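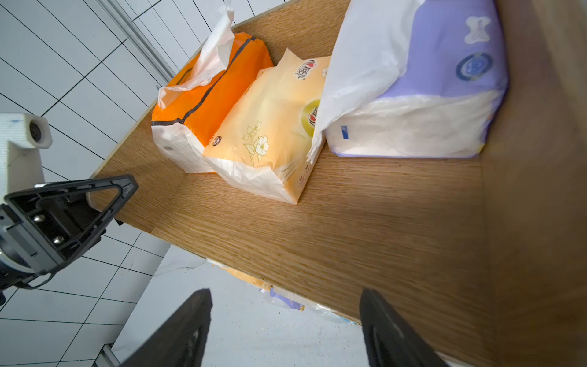
Horkberg, 2021-01-26

Home | Contents | Chapter Notes | Next

Before we get into motors, joints, and the arithmetic of reach, I would like to take you along on a visit. My students and I spent the morning at the Witon open day, where Paweena Hemmin had kindly promised to let us stand as close as we liked (and we did!). The job on show was a homely one - handling packs of tissues on a small set of shelves - and I heard a little grumbling on the bus that it sounded too easy to be worth the trip.

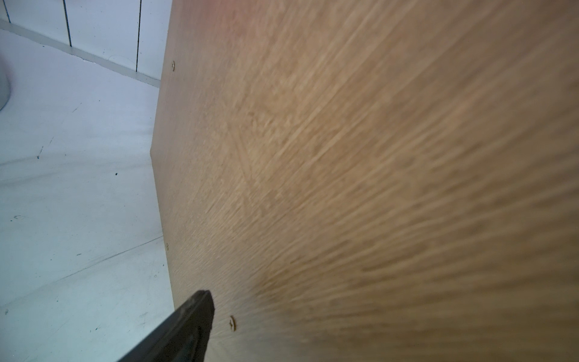
Reach is the first thing a robot arm has to get right, and it is the subject of this chapter. You and I hardly think about it when we put a book away. An arm has to be told, or has to learn, where its own fingertips are, and a squared-off black finger right up beside a brass-colored screw head shows you how little room there can be for a mistake. Themba Mokoena, who had grumbled the loudest, went very quiet at this point and started drawing in his notebook.

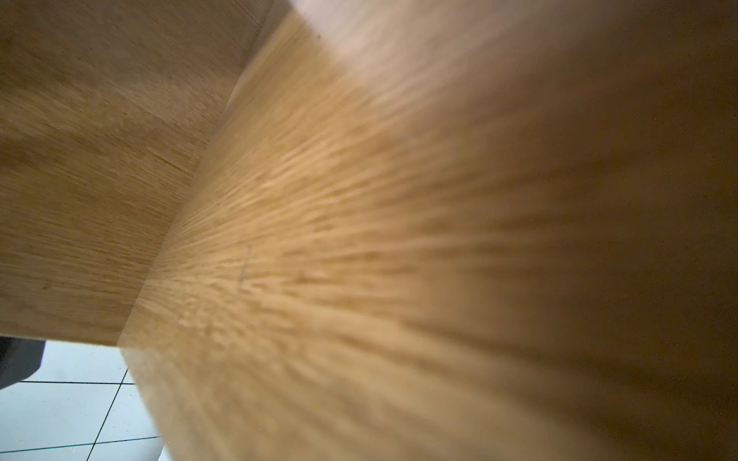 Why would anyone use two arms for one small job?
Because one arm can hold or steady a thing while the other works on it, much as you hold a jar with one hand and turn the lid with the other.

We stayed well past lunch, and Ms. Hemmin answered every question we had - even the ones about wages - with great patience. Keep her two arms in mind as you read Section 2.

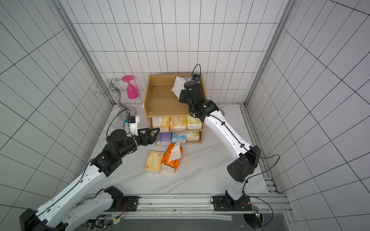 Figure 2. Two arms at the shelf, the right gripper closed on a tissue.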